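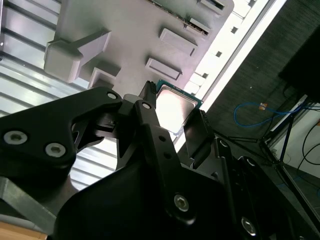
Page last changed: 16 May 2024

3. Boards and parts

Figure 1. Processor close to the gray plastic fixture. Heat spreader is the bright face, green substrate shows along the edges.

3.1 Why a processor

We wanted one part everybody in hardware repair already worries about. The processor is it. Flat, square-cornered, no good place to grab except the edges, and the contacts must not be touched. In the Hiltbridge survey of repair benches it came up as the part people least like to reseat, so it went on our list first.

The metal lid turned out to matter more than we had planned for. It is shiny and it throws light back (Figure 1), so how the part looks changes a lot with a small change in tilt. The green edge stays readable when the lid washes out. For our orientation labels we therefore used the edge and ignored the lid. Labels from the first round that relied on the lid markings were thrown out and redone in July.

Total of 216 placements went into the analysis. Incomplete ones not included, see 3.4.

3.2 The fixture

Gray plastic throughout. Blocks, bosses and recesses stand up from a common panel, none of them colored. This was on purpose. Earlier boards from the Skatevmont set used a different color for every station and people learned the colors, not the shapes. With a single gray you have to look at the geometry: which pocket is open, how deep, which way the slot runs.

Downside is contrast. Shallow recesses nearly vanish under flat light, and a square recess and a square boss can look alike until the shadow gives it away. We did not fix this. Two of the stations were relabled in the Clilari parts sheet after they kept getting mixed up.

Board is tilted for all placements. Tilt makes the open housings easier to see into, but a part let go too early can slide. We kept the angle the same throughout and do not report on others.

3.3 Small openings

The other hard case is the narrow slot. Little clearance, and whatever is held there covers up the very opening it is aimed at. In Figure 2 the rectangular opening sits just below the middle of the board, and only a thin white sliver can be seen between the fingertips. Up and to the left, the big boxy housing with its pocket is easy to make out by comparison, same for the small square block with the hollow center.

Raters were asked to mark the near edge of the opening, nothing else. Agreement was poor when the sliver was narrow. Better on the pockets. We give both seperately in the results, pooled numbers hide the difference.

Figure 2. Work at the small rectangular opening, larger housings behind on the tilted board.

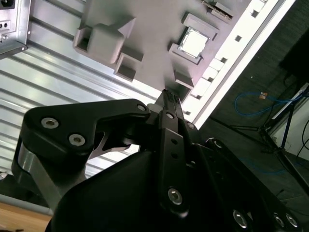 3.4 Exclusions

Dropped: any placement where the part was not in view at the start, and any where the board had been bumped out of its marks. Both logged by hand at the time. Re-checked once before analysis, no changes.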